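Jillstead Toy and Household Library
Call for participants: sorting and boxing study, June intake

Jillstead Toy and Household Library invites applications from adults who wish to take part in a short study of how small objects are put away in boxes. The study is carried out for Biltia, our partner in storage and lending services, and will inform the way in which loan boxes are prepared, labelled and returned at all Jillstead branches.

Applications must reach the library office by noon on the closing date given at the foot of this notice.

Background

The library lends toys, puzzles, play food and small household articles to families, childminders and nurseries. Each loan leaves the building in an open box and is expected to come back in the same box with the same contents. Over the past year the returns desk has recorded a steady number of boxes in which articles had been mixed, packed in the wrong order or left out altogether. The library holds 2000 articles at present, and the time spent putting returned boxes right has become a significant part of the working day.

The study asks a simple question: when a person is given an open box and a few unrelated objects, what do they put in first, where do they put it, and what do they do with the things that do not sit easily beside one another? Soft toys, hard puzzles and rounded pieces of play food are of particular interest, as they account for most of the returns that have to be packed a second time.

What participants will do

Each participant will attend 2 sessions in the Ardeleanu Room at the Jillstead main branch. At each session the participant will be seated at a table and given an open box and a set of objects from the lending collection. The participant will be asked to:

- place the objects in the box in whatever order seems natural;
- take them out again and return them to the table;
- repeat the task with a different set, following a printed packing card;
- complete a short written form about the two methods.

There is no right or wrong way to carry out the first part of the task. Participants will not be timed, and no result will be published under a participant's name. The packing cards are in English, and a large-print set is available.

A session lasts no longer than the morning or afternoon for which it is booked. A break is provided, with tea, coffee and water in the adjoining room. Food and drink may not be brought to the table.

The objects

The sets are drawn from ordinary loan stock and are named after the shelves on which they are kept. The Narnia set, taken from the storybook shelf, consists of soft animals and figures. Other sets combine soft toys with puzzles, or play food with small containers. All articles are cleaned between sessions in accordance with the library's usual procedure for returned loans.

Participants are asked to handle the articles as they would at home. Damage arising from normal use will not be charged for. Any article that is found to be split, frayed or missing a part should be handed to the member of staff present and will be withdrawn from the set.

Who may apply

Applications are welcome from any person aged 18 or over. No previous experience is required, and applicants need not be members of the library. We should particularly like to hear from:

- parents, grandparents and other carers of young children;
- people who work in nurseries, playgroups or schools;
- people who have difficulty gripping or lifting small objects;
- people who are left-handed.

Applicants must be able to attend both sessions. Employees of Biltia and members of their households are not eligible.

Access and travel

The Ardeleanu Room is on the ground floor and has a level entrance from the car park. The table height can be discussed in advance with any participant who uses a wheelchair or who prefers to stand. An accessible toilet is situated across the corridor. Reasonable travel costs by public transport will be refunded on production of a ticket or receipt.

The table, the open white box and some of the objects
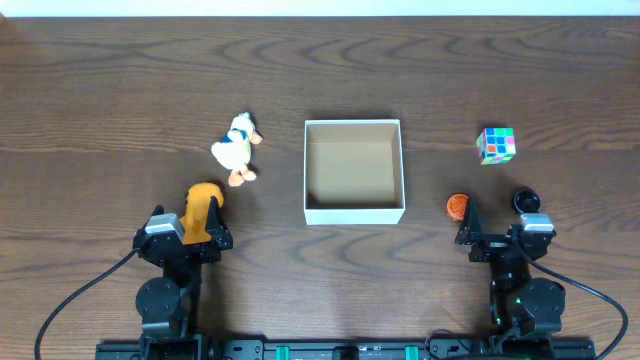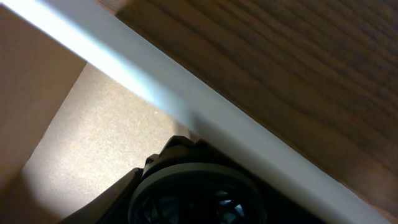
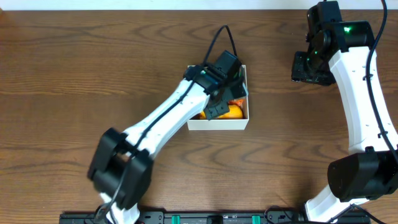 Payment

A fee will be paid to each participant on completion of the second session. Payment is made by bank transfer, and participants are responsible for declaring it where required. Those who withdraw after the first session will receive half of the fee. Travel refunds are made separately and do not depend on completion.

Personal information

Names and contact details are held by the library office for the purposes of arranging sessions and making payments. They will not be passed to Biltia. Written forms are stored under a number and will be destroyed once the report has been accepted. Participants may withdraw at any time without giving a reason.

How to apply

Application forms may be collected from the enquiry desk at any Jillstead branch or requested from the library office by post or telephone. Please state any dates in June on which you are not available, and any adjustments you would like us to make. Completed forms should be returned in an envelope marked "Boxing study".

All applicants will receive a written reply. Where there are more suitable applicants than places, a reserve list will be kept for the length of the study.

Closing date: 2020-05-11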